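Kitchen countertop

A kitchen countertop is the raised, level work surface found in most home and restaurant kitchens, usually resting on a row of base cabinets. It is one of the hardest-working parts of any house. Bread gets kneaded on it, mail piles up on it, and children do their homework at one end while dinner comes together at the other!

History

Before fitted kitchens, cooks worked at a freestanding table in the middle of the room. The long, joined-up counter came in with factory-built cabinets, which needed a single top to tie them together. In the mill town of Clenstead, builders were putting tiled counters into workers' houses well before most of the region had them, and a few of those wonderful old tops are still in daily use.

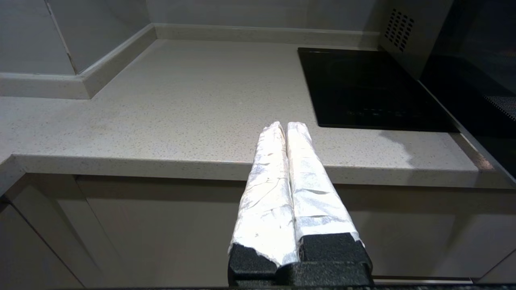
Stone was once a luxury, cut by hand and moved at great risk of cracking. Better saws changed that. The Gouveia yard, which began by cutting doorsteps, grew to offer 43 kinds of stone and shipped 3,000 finished tops in its best year.

Materials

Wood is warm, quiet, and easy to repair with sandpaper and oil. Granite stands up well to heat, and no two slabs look alike, so many buyers visit the yard to pick their own. Marble is softer and stains easily, but bakers adore it for pastry.

Engineered quartz is made from crushed stone held together with resin. It doesn't need sealing, and it comes in a huge range of colors, from plain white to speckled beige.
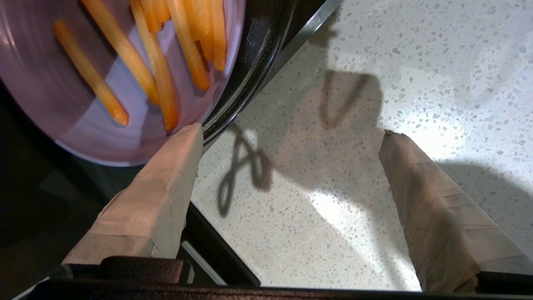

Resin can scorch, so a trivet should go under any pan straight from the stove. Laminate remains the cheapest choice, and modern patterns are a delight compared with the old ones. The Linia range alone runs to more than 200 designs.

Edges

The front edge gets the most knocks. A square edge looks crisp but chips sooner, while a rounded one is kinder to hips and elbows and easy to wipe down.

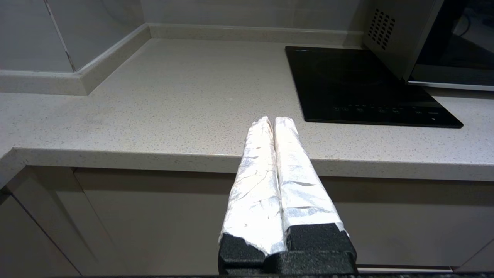
A light-colored, speckled kitchen countertop.

Height and layout

A common counter height is 900 millimeters. Tall cooks often ask for more, and a lower section is a real joy for rolling dough. The Pakesano apartments went further and gave every kitchen a counter that could be reset to suit the tenant.

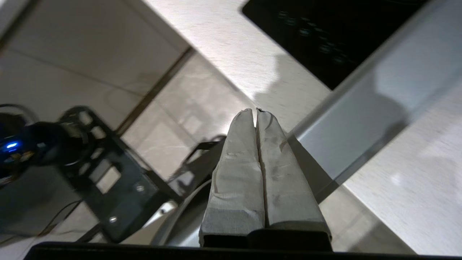 Care

Warm water and mild soap will clean nearly every type of top. Vinegar and lemon juice should be kept off marble, and scouring pads can dull a polished finish. Oiled wood needs a fresh coat whenever water stops beading on it.

See also

Backsplash
Butcher block
Kitchen island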